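Last updated: June

Equipment Planner, Automation (full time)
Balto, Skurkville plant

Balto is hiring a planner to run the purchasing side of our robot cell program. You will write the equipment budget for the next 17 cells, get quotes, and keep the spares list current. The list now has 155 line items, and many of the prices on it are old.

The work includes comparing bids from suppliers such as Zirkik and Arancibia, planning delivery around line shutdowns, and checking that operator controls, grippers and cabling are priced with each cell and not added later. Orders over $2,878 need a second signature.

You should have bought industrial equipment before and be comfortable in a spreadsheet. Programming experience is useful but not required. Shifts start at 7 a.m.

Send a resume and one budget you have worked on to Nermin Kılıçarslan, Room 921.
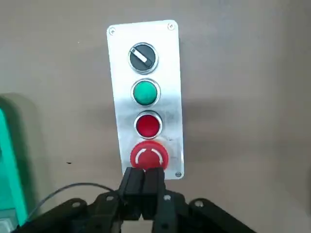
Applications are read as they come in, and interviews are held at the plant.

Contact | © Balto | Back to top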